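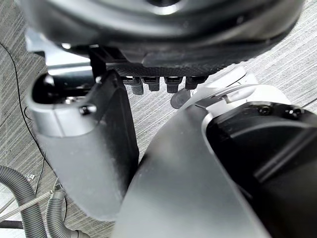
Dastthorpe Community Kitchen Opens Its Doors to Home Cooks This September

DASTTHORPE – Home cooks with a recipe worth sharing will soon have a proper place to make it. The Dastthorpe Community Kitchen opens in September in the old Koller Building on Mill Street, with shared cooking space, evening classes and a weekly supper that anyone in town can come to.

The kitchen takes up the ground floor of a building that many residents will remember as the Koller hardware store. It closed its doors years ago, and apart from a few holiday craft sales the big front room has mostly been used for storage. The original tin ceiling is still up there, and it has been cleaned and painted. So has the old key-cutting counter, which now holds the sign-in book and a coffee urn!

"I bought my first paint roller in this room," said Evangelia Koutsoukos, director of the Dastthorpe Community Kitchen. "To walk in now and smell onions cooking, well, I can't tell you how happy that makes me. We've had people knocking on the window for weeks asking when they can come in and bake."

There are four cooking stations in the main room, each with its own range, prep table and sink, and a smaller practice kitchen at the back laid out much like one you would find in a house or apartment. Classes for beginners will be held in the practice kitchen, so that what people learn on a class night will work the same way when they get home.

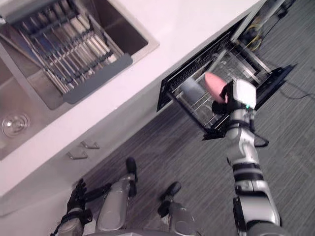 The first class series, Weeknight Suppers, runs for six weeks and covers soups, beans, roast chicken, simple breads, one-pot rice dishes and what to do with leftovers. Each class is limited to eight people and lasts two hours, including the time spent eating and the time spent washing up (everybody does both). Ingredients are included in the fee, and anyone who needs help with the cost can ask at the front desk.

Ehsan Ranjbar will teach the opening series. Ranjbar ran the lunch counter at Skollow Market for most of his working life and is known around town for his herb omelets and for a lentil soup that he has never written down until now.

"People tell me they can't cook, and then they describe this wonderful thing they make with potatoes every Sunday," Ranjbar said. "So that's where we'll begin, with what they already make. I want to hear about the potatoes. After that I'll show them how to hold a knife and when to add the salt, and we'll go from there. And yes, they'll get the soup recipe."

A second series, Bread and Not Much Else, will follow later in the fall for people who would like to spend more time with dough. Teen classes are planned for the winter, along with a canning workshop once the first local citrus orders come in.

Outside of class hours, the main room can be booked by the hour by anyone who has been through the kitchen's short safety walk-through. Bakers who sell at the Skollow Market have already asked for early morning slots, and two church groups plan to use the space for their fall dinners. Pots, sheet pans and mixing bowls are on the shelves for all to use. Cooks should bring their own knives and aprons if they have favorites, and containers for taking food home.

Community suppers will be served at 6 p.m. on the long tables in the front room. The menu will change with whatever the classes have been working on and what area farms have plenty of. Overo Orchards has promised apples and pears through the first season, and pie is very likely. Suppers are pay-what-you-can, and children are welcome.

The project was paid for through local gifts, a building grant and a long run of bake sales. More than 800 households gave money, equipment or time, and their names are being painted on the hallway wall by students from the high school art class.

"Every time I turn around there's another box of cookbooks by the door," Koutsoukos said. "We're going to need more shelves. Please keep bringing them anyway."

The cookbook shelf is open to all visitors, no sign-up needed. Donated books with handwritten notes in the margins are especially welcome, and the kitchen hopes to collect some of those notes in a small printed booklet next year.

Sign-up for Weeknight Suppers begins Monday at the front desk, and by phone for those who can't come in. The building entrance is on the Mill Street side, with a ramp from the parking lot.

12 shares | 3 comments

Contact: Dastthorpe Community Kitchen, Press Desk, Koller Building, Mill Street | © Dastthorpe Community Kitchen | Back to top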